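Week 3 notes: Tracing cattle back through the chain

I promised I'd type these up because my board writing got pretty wild toward the end of class (sorry, back row). They follow the order we took things in, more or less, and I've put back the part on mixed pens that I skipped when we ran out of time.

Why we trace at all

When a sick animal turns up at a plant, the vets want two answers fast. Where has it been, and who was standing next to it? The first is a question about movements. The second is a question about contacts, and it's a whole lot harder. Most of you mixed them up in the warm-up exercise, so please keep two separate columns in your notebook from now on.

Trace-back means going from the sick animal toward the farm where it was born. Trace-forward means going from a suspect farm out to everywhere its animals went. You'll nearly always do both, and you'll nearly always start with trace-back.

The Vokby case

We'll use this one all term, so get comfortable with it! Vokby is a cow-calf ranch that sold 199 calves in one season. They went through the Horer sale yard, where they were sorted by weight, and 122 of them were bought for the Ogunleye feedlot. The rest went to smaller buyers, and that's where the paperwork gets thin. Billden is the packing plant at the end of the line.

The animal we're chasing is tag 1749. Billden flagged it at inspection. The feedlot record shows it arriving from Horer in June, and the sale yard has it in a lot with Vokby calves – but the lot sheet only gives a head count and a pen, with no individual tags. So can we say 1749 was born at Vokby? Not yet! We can say it was sold in a lot that had Vokby calves in it. Write it that way in your answers. I take points off for the stronger version every single year.

Mixed pens

Sale yards put animals from several sellers together to make even lots. It's good for the price, and it makes our contact list explode. If a pen held calves from three ranches, then all three ranches go on the list, plus everyone who bought out of that pen, plus whatever those calves were housed with afterward. Draw it. I mean it, get a big sheet of paper and draw boxes and arrows, because I've never seen anyone keep it straight in their head (me included).

Gaps that come up again and again

Lost tags that were replaced with no note of the old number. Private sales between neighbors. Trucks that made two stops and logged one. Dates that show when the form was filled in, when what you need is the day the cattle moved. That last one looks harmless and it can shift your whole exposure window.

For next time

Read the Horer lot sheets in your packet and mark every place where a group record stands in for an individual one. Then sketch the trace-forward from Vokby for the calves that didn't go to Ogunleye. Pencil is fine. Bring the sketch with you – we'll be swapping them in pairs.

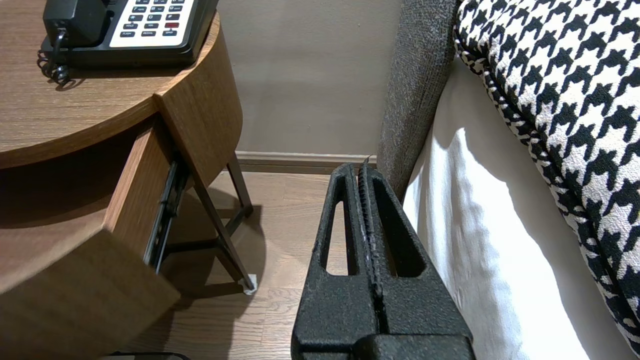
Department of Animal and Food Systems

Packets are on the shelf outside the teaching lab. If yours is missing the Billden inspection page, grab another one before class.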